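The Lag

By the time the planner crashed for the third time that morning, Nélida Vergara had stopped swearing in Spanish and started swearing in C++, mostly template errors, read out loud.

"It's the wrist," Umesh said from behind his two monitors. "It's always the wrist."

"It's never the wrist. The wrist does what it's told!"

She loved this part, and she knew it was a strange part to love. Give her a hand that moved perfectly and she would be bored by lunch. Give her a hand that went to the right place 93 times in a hundred and drifted off for the other seven, and she'd forget to eat altogether. Somewhere in those seven was a reason. It was sitting in the logs like a coin at the bottom of a pool, and all she had to do was hold her breath long enough.

The stack was called Osunen, after a lake where Roald Björklund had once caught no fish for a whole week. It had a perception node that found edges, a planner that turned edges into paths, and a controller that turned paths into motor commands 1,000 times a second. Each of the three had a different author, and each of the authors was quite sure about the other two.

"Play it again," she said.

Umesh played it again. On the screen the planned path was a green thread and the real one was orange. They ran side by side, as close as train tracks, until the last stretch before contact. Then the orange one leaned away, very gently, like somebody trying to leave a party without saying goodbye.

"Pretty," said Umesh.

"Isn't it? Look how smooth that is. Noise would be all spiky. Something is telling it to go there – something calm."

She pulled up the transform tree and began at the base. Base to shoulder, fine. Shoulder to elbow, fine. She checked the time stamps on every message going into the planner and made a little plot of them, and the plot was so dull that she made it twice. Then she plotted the time stamps coming out of perception, and sat up so fast that her chair rolled into the cabinet.

"Umesh. What does the edge finder put on its messages? The time the picture was taken or the time it finished thinking about it?"

He stopped typing. "The time the picture was taken. Obviously."

"Did you write that part?"

"Brijesh wrote that part."

They both looked at the phone on the wall. Brijesh Bhatia had moved to Hodico in February, and he answered on the second ring with his mouth full.

"Oh no," he said, once she'd explained. "Oh, I meant to fix that. It's the time it finished. There's a comment in there, I think? It says fix me."

There was a comment in there. It said fix me, with two exclamation marks.

So the planner had been handed old news with a fresh date on it. When the hand was going slowly the difference was too small to matter, and when it picked up speed the edge was never quite where the message claimed. Every so often the filter would get a string of these, trust them completely, and lean. It made such perfect sense that Nélida laughed until Geeta Vishwakarma came in from next door to see what she was missing.

"We've been correcting the wrong end for weeks," Nélida told her happily. "The gains were fine! The gains were always fine!"

"I retuned those gains," said Geeta.

"I know. They're lovely. Put them back."

The fix was 16 lines, and most of those were the test. Umesh read it over her shoulder, breathing through his nose, and asked for one name to be changed. She changed it. The build took as long as builds take when you're standing up. 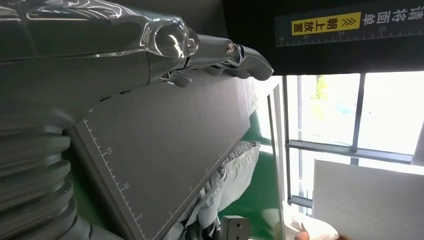 "Half speed first," said Geeta.

"Half speed," Nélida agreed, and set it to half speed, and looked at it with great sorrow.

The green thread and the orange thread set off together. Umesh had put them on the big screen, zoomed in so far that a human hair would have looked like a fence post. They reached the last stretch. Nélida realized she had hold of Geeta's sleeve. The orange line trembled a bit, as real lines do, and stayed where it was.

"Again," she said. "Full speed. And log everything, I want the raw stamps too."

"You'll fill the disk," said Umesh.

"Then I'll buy you a disk!"

He was already typing. On the wall the phone began to ring, and Geeta went over to pick it up.

"It's Brijesh," she said. "He says there's another comment."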